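斯托恩港（Stornport）联合实验室
Flevel 操作策略仿真评测课题 第二阶段技术例会纪要

时间：2月，14:00 至 16:20
地点：二楼小会议室，同步接入远程会议
参会：评测组、场景组、策略训练组、Stikovmont 平台维护方、Engebretsen 数据服务方
记录：评测组

一、上次会议遗留事项

1. 仿真步长与控制频率不一致的问题已关闭。平台维护方将策略推理与物理步进解耦，策略按固定间隔输出末端位姿增量，中间步由底层控制器插值。评测组复测后未再出现夹爪指令滞后一拍的情况。

2. 资产库碰撞体简化尚未完成。细长、薄片类物体的凸分解结果仍偏厚，接触点位置与可见网格不符。本项延至下一阶段，由场景组继续处理。

3. 日志格式已统一。每个回合保存随机种子、场景配置哈希、初始关节角、终止原因四个必填字段，缺任一字段的回合不计入统计。

二、杂乱台面场景的评测方法

场景组汇报了新一版杂乱台面的生成方法。台面物体分为目标物与干扰物两类，干扰物不限于厨房用品，从资产库全体中抽取，目的是考察策略在遇到训练中少见的物体组合时是否仍按指令行动。摆放采用拒绝采样：先放置大件，再放置小件，初始穿透深度超过阈值即重新采样；静置若干步后速度仍未收敛的布局予以丢弃。

本轮共提交 800 个候选布局，经静置检查与可达性检查后，固定其中 500 个作为正式评测集，其余不再使用。正式集的种子列表冻结，后续任何改动须另立版本号，不得覆盖原文件。

会上讨论了台面边缘区域的处理。训练组认为初始位姿离边缘过近会使首个动作块的方差增大，建议统一后撤。评测组不同意统一后撤，理由是真实部署中机械臂停靠位置不可能总是理想，初始位姿应当作为扰动因素保留。议定：初始位姿保留随机化，同时在日志中增加末端到台面边缘的水平距离，供事后分组分析。

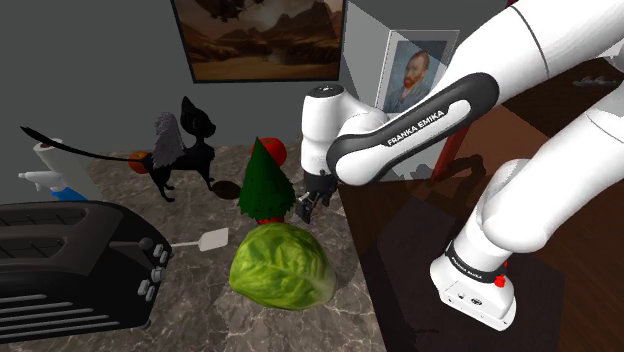
Flevel 技术通报 第2期

渲染样例中，卷心菜位于台面前景，其后依次可见红盆小树和一个红色圆形果实，三者在此视角下相互遮挡；黑色夹爪紧邻小树右侧，处于台面右缘上方。平台维护方指出，此类布局对单一外部视角的策略较为不利，从该视角难以直接读出果实与树之间的间距。左侧烤面包机遮住了喷雾瓶的底部，旁边还有一把平放的锅铲，锅铲这类扁平物体的抓取高度误差容限很小，应与球状物体分开统计。

关于遮挡的量化，会议比较了两种做法。其一为像素法，即分别渲染完整场景与仅含目标物的场景，取目标物可见像素之比；其二为射线法，由相机向目标物表面采样点投射射线，统计未受阻比例。像素法实现简单，但目标物超出画幅时数值失真；射线法对薄壁物体不稳定。议定主指标采用像素法，目标物越出画幅的回合单独标记，射线法结果仅作附录。

三、基线策略结果

训练组报告了基线策略在正式评测集上的结果。每个布局执行一个回合，共 500 个回合，其中 385 个判定为成功，成功率 77.0%。成功判据为：目标物进入指定区域，夹爪已张开，目标物线速度低于阈值并保持规定时长。三项条件须同时满足，仅将目标物推入区域而未完成抓取的，不计为成功。

失败回合按首因归类，类别为：未接近目标、接近后抓空、抓取后滑脱、误抓干扰物、碰撞终止、超时。训练组初步查看回放后认为，抓空与误抓干扰物较为集中，且多出现在目标物可见比例偏低的布局中。评测组提醒，目前归类由一人完成，未做一致性检验，各类别占比暂不写入正式报告。

有参会方提出，基线在单次执行下的结果受推理采样噪声影响，应报告区间。会议同意在报告中给出按布局重采样的自助法置信区间，并注明该区间只反映布局抽样带来的波动，不含策略自身的随机性。后者需对同一布局重复执行，计算资源允许时再补。

四、与实机结果的对应关系

数据服务方询问仿真成功率能否直接用于预测实机表现。评测组答复：现阶段只使用策略之间的相对排序，不使用绝对值。仿真中的纹理、光照、接触参数均未针对某一台实机标定，绝对值不具备可比性。若后续开展对照，须先完成相机外参对齐和夹爪摩擦系数辨识，再从正式集中挑选可用实物复现的布局；含特殊造型资产的布局难以复现，不列入对照子集。

平台维护方补充，渲染曝光参数在两个平台版本之间有改动，旧版本生成的图像整体偏暗。凡使用旧版本图像训练的策略，应在结果表中注明，不与新版本策略并列排序。

五、议定事项

1. 场景组：发布正式评测集 v2 种子列表及配置哈希，附布局缩略图索引。
2. 场景组：修正锅铲等薄片类资产的碰撞体，提交修正前后的接触点误差对比。
3. 评测组：在日志中加入末端到台面边缘距离、目标物可见比例、越出画幅标记三个字段。
4. 评测组：组织失败归类的双人独立标注，分歧项交第三人裁定。
5. 训练组：增加腕部相机输入的对照策略，其余训练设置与基线保持一致。
6. 平台维护方：在版本说明中补记曝光参数改动，并提供旧版本参数的兼容开关。
7. 数据服务方：确认回放文件的保存期限与存储配额，书面回复评测组。

六、其他

正式报告中的图表统一使用矢量格式，渲染图除外。坐标轴单位写全称，成功率保留一位小数。

下次例会时间待腕部相机对照策略训练完成后另行通知。对本纪要有异议的，请于收到后两个工作日内反馈评测组。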